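# Visita al centro de documentación y respuesta a incidentes antisemitas de Ososa

Agosto de 2021

La visita se organizó a petición de tres asociaciones vecinales que tramitan su adhesión al protocolo municipal contra los discursos de odio. Asistieron Filippos Makris y Fotis Christodoulou por la parte solicitante, y quien redacta este informe, como responsable de procedimientos. Por el centro nos atendieron Pantelis Galanis, coordinador del registro, y Kosmas Tzanetos, asesor jurídico.

El centro ocupa la segunda planta del edificio Lazaridis, con acceso controlado desde la calle y un segundo filtro en el rellano. El visitante entrega un documento de identidad en el primer control y recibe una tarjeta sin nombre, válida solo para la planta. Los teléfonos se depositan en taquillas antes de entrar en la sala de registro. En el resto de las dependencias se permite su uso.

## Recepción de denuncias

Los avisos entran por cuatro vías: formulario en línea, teléfono, correo postal y atención presencial. Todas desembocan en la misma ficha. Galanis mostró una ficha en blanco, que consta de 47 campos, de los cuales solo una parte es obligatoria. Los obligatorios son fecha, lugar, tipo de hecho, soporte (verbal, escrito, digital, físico) y consentimiento para el tratamiento de los datos. El nombre del denunciante no es obligatorio. Si se omite, la ficha pasa a una serie aparte y no computa en el informe público hasta que exista una segunda fuente.

La base contenía 2.486 fichas en el momento de la visita. La cifra incluye duplicados no depurados y hechos que después se clasificaron como ajenos al objeto del registro. Galanis insistió en que no debe citarse como número de incidentes. El dato que se publica es el de fichas verificadas, cerrado cada año en enero.

La aplicación se llama Baseo y es un desarrollo propio sobre una base de datos relacional corriente. Guarda cada versión de la ficha, con usuario y hora, y no permite borrar; una ficha errónea se anula y queda visible para los supervisores. Christodoulou preguntó por la compatibilidad con el derecho de supresión. Tzanetos respondió que los datos personales se almacenan en una tabla separada, que sí admite borrado, y que la ficha anulada conserva únicamente la descripción del hecho.

## Clasificación

La clasificación se hace en dos lecturas. El primer lector asigna una categoría provisional y el segundo, sin ver la anterior, asigna la suya. Si coinciden, la ficha avanza. Si no, se remite a una reunión de criterio que se celebra cada quince días. Las categorías en uso son las siguientes:

- Agresión física o intento.
- Daños a bienes, incluidos cementerios y lugares de culto.
- Amenazas.
- Insultos o acoso directo a personas identificables.
- Difusión de material (carteles, octavillas, publicaciones en redes).
- Discriminación en el acceso a actos, servicios o instalaciones.
- Declaraciones de cargos públicos o candidatos.

Las dos últimas generan la mayor parte de los desacuerdos entre lectores. En el caso de los cargos públicos, el centro trabaja con el texto íntegro de la intervención y no admite recortes de prensa como fuente única. Se consigna el contexto inmediato, el foro y la existencia de rectificación posterior. La crítica a la política de un gobierno, incluido el israelí, no se registra por sí misma; se registra cuando el texto atribuye a los judíos en conjunto una conducta, una lealtad o un poder, o cuando recurre a un tópico reconocible de la lista anexa. Esa lista se revisa una vez al año y se nos facilitó copia.

Makris planteó el supuesto de un concejal que comparte sin comentario un artículo ajeno. El criterio vigente es abrir ficha, dejarla en observación y solicitar por escrito una aclaración al interesado. Transcurrido el plazo, se clasifica con o sin respuesta.
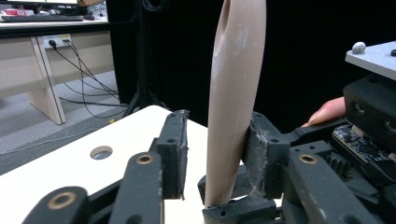 El plazo de aclaración es de diez días hábiles y la carta se envía también a la secretaría del grupo político correspondiente. Tzanetos reconoció que el modelo de carta necesita una revisión, puesto que varios destinatarios lo han interpretado como un requerimiento con efectos jurídicos, que no tiene. La nueva redacción eliminará la referencia al articulado del código penal y la sustituirá por una mención al código de conducta del pleno.

## Comunicación con partidos e instituciones

El centro no pide sanciones por iniciativa propia. Remite el expediente al órgano competente (comité disciplinario del partido, mesa del pleno, defensoría) y solicita acuse de recibo. La petición pública de censura o de cese corresponde a las entidades comunitarias, que reciben el mismo expediente. Esta separación se adoptó tras un desacuerdo interno sobre un comunicado que Druton, la federación de entidades de la comarca, publicó antes de que terminase la segunda lectura. El comunicado hubo de corregirse en un dato de fecha.

Desde entonces rige un turno de 2 horas entre la entrega del expediente y cualquier nota de prensa de las entidades adheridas. El incumplimiento no tiene consecuencia prevista en el reglamento. Christodoulou propuso que la tuviera y Galanis tomó nota sin pronunciarse.

En cuanto a las respuestas de los partidos, se nos mostró el cuadro de seguimiento, con columnas para remisión, acuse, apertura de expediente y resolución. El tramo más débil es el tercero. Varios partidos acusan recibo y no informan de si han abierto procedimiento. El centro repite la consulta a los tres meses y, si no hay novedad, cierra la fila con la anotación «sin información». No se distingue entre silencio y archivo, lo que a mi juicio resta utilidad al cuadro.

## Atención a las personas afectadas

La sala de atención está separada del registro por un pasillo y tiene entrada propia. Hay dos profesionales en turno de mañana y una en turno de tarde. La primera entrevista dura 50 minutos y no se graba. Las notas se entregan al denunciante para su lectura antes de incorporarlas a la ficha, y puede pedir cambios. El acompañamiento a comisaría o juzgado se ofrece siempre, aunque el hecho no parezca constitutivo de delito.

No pudimos presenciar ninguna entrevista, como es lógico. Sí se revisó el guion, que me parece correcto, con una salvedad: la pregunta sobre pertenencia a la comunidad judía figura en primer lugar. Hay denunciantes que no son judíos y han sido insultados por creerse que lo eran, o que han presenciado un hecho ajeno. Recomendé trasladarla al final y marcarla como voluntaria.

## Observaciones para las asociaciones solicitantes

1. La adhesión exige designar a una persona de contacto y un suplente. Savvas Makris figura como propuesta para la primera función; falta el suplente.
2. La formación inicial consta de dos sesiones, una de clasificación y otra de protección de datos. Ambas son previas al alta en Baseo.
3. Las asociaciones adheridas pueden consultar sus propias fichas y los agregados, sin acceso a las fichas de terceros.
4. Conviene fijar por escrito quién firma los comunicados en caso de incidente con cargo público. El reglamento del centro no lo regula y el estatuto de las tres asociaciones tampoco.
5. El coste de adhesión es nulo durante el primer ejercicio. Para los siguientes, el centro no ha comunicado tarifa.

Queda pendiente de recibir el anexo sobre conservación de pruebas físicas (pegatinas, cartas, objetos arrojados), que Tzanetos se comprometió a enviar por correo. La consulta sobre el traslado de fichas antiguas en papel se remitió a Galanis y la respuesta se adjuntará a este informe cuando llegue.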